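Tarura Flip-Lid Gift Box, Square, White

Item 586
Sold flat or made up
Minimum order: one carton

The Tarura is a shallow square box with a lid that opens upward and stays attached at the back edge. We sell it mainly to small cosmetics makers, soap sellers and gift shops that pack their own orders. It comes in white only. There is no printing on it, so you can add your own label, band or stamp.

The walls are thin, which keeps the weight down in the mail. For anything going by parcel service, put the box inside a shipping carton. It is a presentation box and it won't take a heavy load stacked on top of it.

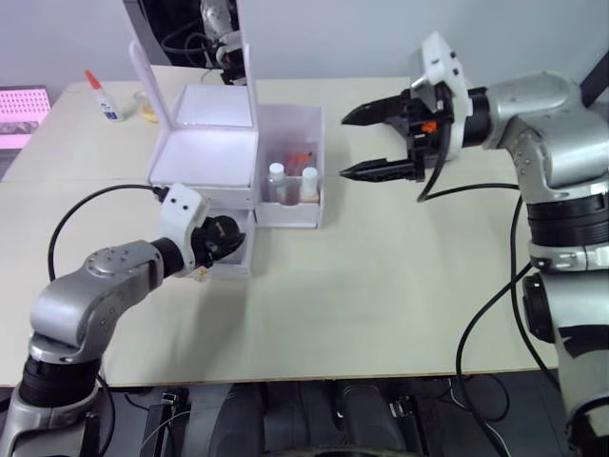
Setting up a packing table is simple. Put the box near the back with the lid open and away from you, and keep the things that go in it in a small open tray off to one side. You can then fill from the front without reaching over the lid. If you use tissue or shredded paper, put that in first and press it down at the corners. Close the lid once before you add the ribbon or sticker, to check that nothing is sitting too high.

What fits

The box is meant for small items that stand or lie in a single layer. Customers use it for sample bottles, cream jars, lip balm, bath salts and short candles. Round jars tend to slide, so we suggest the Kelley insert, a plain white card with cutouts that you order separately. Tell us the width of your jars at the lid and we will send the nearest size. Jars with a lid wider than the base should be measured at the lid.

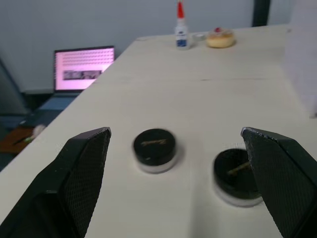
Small round jars with black lids and frosted bases.

If you are packing glass, leave a gap between pieces or wrap each one. Frosted surfaces pick up marks from tape, so keep tape on the tissue and off the jar.

Ordering

The flat version comes 900 to a carton and the made-up version comes 330 to a carton. Flat boxes need folding but no glue. Made-up boxes take a lot more shelf room, and most people who order them once go back to flat.

The Desmet sleeve fits over the closed box and can be ordered with it or later on. Sleeves come in packs of 800 and are sold in white and natural.

Samples: we will mail one flat box and one insert to any business address. Please say which insert size you want.

Storage: keep cartons dry and off the floor. White board yellows in direct sun, so don't leave open stock by a window.

Returns: unopened cartons can come back to us within the month. We can't take back opened cartons or cut inserts.

For questions about sizes or a mixed order, write to Dace Hunt at the Vitthorpe warehouse and include the item number.

Page updated July 29, 2021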